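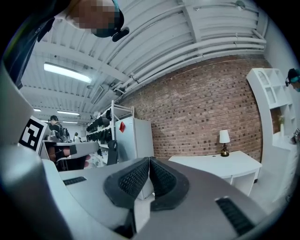
*The view past a gripper's finger pads, brick wall and lamp beyond.*

I want to make a case for the least glamorous code in robotics, and I'm going to do it with far too much excitement, so bear with me.

When people get keen about robot learning, they get keen about the policy. Which network, how much data, how many steps ahead it plans. I love all that too! But after most of March spent inside the tooling for Gristivley, our hand-held demonstration setup, I'm convinced the most interesting software in the building is the stuff that sits between a person's hands and the training set. It decides where each gripper was, which way it was facing, how wide the fingers were and at what moment. Everything the policy ever learns has to come through that door.

Take time. A camera stamps its images with one clock and the finger encoder stamps its readings with another, and if you trust both you'll teach a robot to close its fingers a little after the object has gone past them. We had an offset like that for weeks. The policy looked timid, and we blamed the policy. We tried a bigger network, then a smaller one. Then Mattes Schwerdtfeger wrote a little program called Kurier that lines up the two streams by matching the finger motion seen in the images against the encoder trace. It's a plain cross-correlation, the sort of thing you could explain at a kitchen table, and it did more for our grasps than either change of network.

I find that thrilling. A delay you can't see by eye was sitting in the middle of every demonstration, and an afternoon of honest signal processing took it out.

Then there's the question of where the hands are. Two hands make this much harder than one. Each gripper can have a perfectly good track of its own and the pair can still be wrong, drifting apart by the width of a finger, so that a lid and a jar never quite meet when you play the motion back. What you need is a shared frame of reference, and printed markers are still my favourite way to get one. They're cheap, they're old, and a detector either reads the pattern or it doesn't.
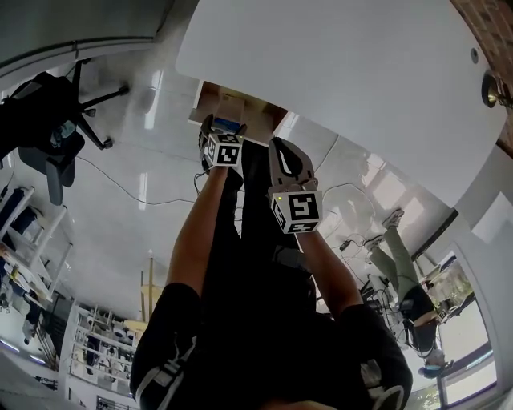 *Marker cubes on both grippers, with the cardboard box under the table.*

Helmut Thiele, who has been doing calibration far longer than I have, thinks I'm too fond of markers. His argument is that a good visual-inertial tracker should carry the whole load, and that every cube we bolt on is a crutch we'll have to throw away when we leave the lab. I take the point. Put a cube behind a forearm and it's gone, and a face seen edge-on gives you a pose that flips back and forth like a loose shutter. Our filter rejects a flip if it disagrees with the last 12 good readings, and I'd be lying if I said that number came from theory.

Where I part ways with Helmut is on what the markers are for. I don't want them as the only source of truth. I want them as a second opinion. When the tracker and the cubes agree, wonderful, carry on. When they don't, the software should say so loudly, and it should say so while the person is still standing there with the grippers in their hands. A bad recording caught on the spot costs you one more try. The same recording caught after a training run costs you days and a fair bit of goodwill.

So my wish list for anyone building these tools is short on magic. Show the tracking error live. Keep the raw streams, always, even when the disks are groaning. Version the calibration file along with the data (we didn't, and I'm still untangling which Sirkia recordings used which camera model). Write a replay tool before you write a trainer, and watch the replays with your own eyes.

That last one is my favourite part of the job. You load an episode, two little coordinate frames appear on the screen, and they move like hands. You can tell when a person hesitates. You can tell when the filter hiccups, too, as no wrist has ever moved like that. I've watched around 3 hours of it this week and would happily watch more.

Next on my bench is the gripper width estimate, which still drifts when the fingers are squeezed hard. Mattes has a branch that fits the pad bend as an extra term, and I'm running it over the old recordings tonight.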